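About Olmedo

Who we are

Olmedo is a commercial training school and testing house for robotic handling. We teach short courses to technicians, supervisors and safety officers, and we record demonstrations of everyday handling tasks for firms that are building automated equipment. The school was founded by Abundio Ledesma, who remains its director, and it operates from a single site with a workshop, a teaching room and a recording area.

Our clients include equipment makers, laundries, repair depots and two colleges. Most of them first come to us after something has gone wrong on their own floor. For that reason we believe a page about the school should include an account of the most serious fault we have had ourselves.

The Windel fault

In September 2023 a Windel bench arm in our teaching room failed to stop when its gate was opened. The arm was folding towels at reduced speed during a class on cell layout. A student opened the gate to retrieve a towel from the floor, and the arm completed its movement and began the next one. The instructor pressed the emergency stop on the pendant and the arm halted at once. The student's sleeve had been caught between the fingers. The student was not injured, but the sleeve was torn to the elbow.

We closed the teaching room that afternoon and reported the matter to the arm's supplier and to our insurer. An outside assessor, Vustolov, was engaged to examine the cell. The room remained closed until November.

What was found

Vustolov's report identified two causes.

The first was electrical. The gate switch had two channels, as required, but one had been bridged during an earlier repair and the bridge had never been removed. When the second channel's contact stuck, the controller was not told that the gate was open. The repair had been entered in our maintenance book, but the entry said only "gate switch, temporary" and carried no signature.

The second was a matter of habit. Our weekly check called for the gate to be opened while the arm was idle. A lamp on the panel went out when this was done, and staff took the lamp as proof that the stop circuit was sound. The lamp was in fact wired to a separate contact. Over 100 checks had been signed on that basis.

The report also criticized our practice of using soft goods in a first lesson. Cloth drops, snags and slides to the floor more often than rigid parts do, and each dropped piece invites a hand into the cell. We accepted this finding in full.

What we changed

The gate switch was replaced and every other switch on the site was opened and inspected. No bridge may now be fitted to a safety circuit for any purpose. A cell with a faulty switch is locked out and stays locked out until the part has been replaced and a second person has tested it.

The weekly check was rewritten. The gate is opened with the arm moving at its lowest speed, from outside the guard, and the stopping time is written down. Each channel is then tested separately. An unexplained reading closes the cell for the day - there is no discretion on this point, and the director's approval does not override it.

Students no longer begin with a powered arm. The first 10 hours of every course are spent on hand-held gripper tools, which have no drive to the arm and can be put down at any moment. Working with cloth in this way teaches a student how often a grip is lost and where the free hand tends to go when that happens. Only then do we introduce guarding, stop categories and the powered cells.

The same tools are used by our recording staff, who work in ordinary furnished rooms as well as in the workshop. Loose clothing, lanyards and long straps are discussed at the start of each course, together with the difference between what is acceptable beside a hand-held tool and what is acceptable beside a moving arm.
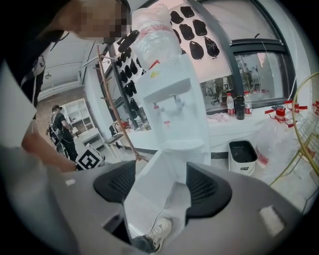

Reporting and the Gritness register

Every fault, near miss and unexplained stop is entered in the Gritness register, which we began keeping after the Windel fault and named for the workshop in which it is stored. Staff and students may write in it without asking anyone. Entries are read by the director each week, and a reply is written beside each one.

We lend copies of the register to client firms with personal details removed. Several have adopted its layout, and one has since found a bridged switch of its own.

Courses and visits

We offer 3 courses: Introduction to Robotic Handling, Safe Cell Layout, and Fault Reporting for Supervisors. Classes are kept small so that each student has a tool in hand for the practical sessions.

Firms considering a course are welcome to visit the workshop by appointment. Visitors may ask to read the full Vustolov report, including the parts that concern our own supervision. A paper copy is kept at the front desk.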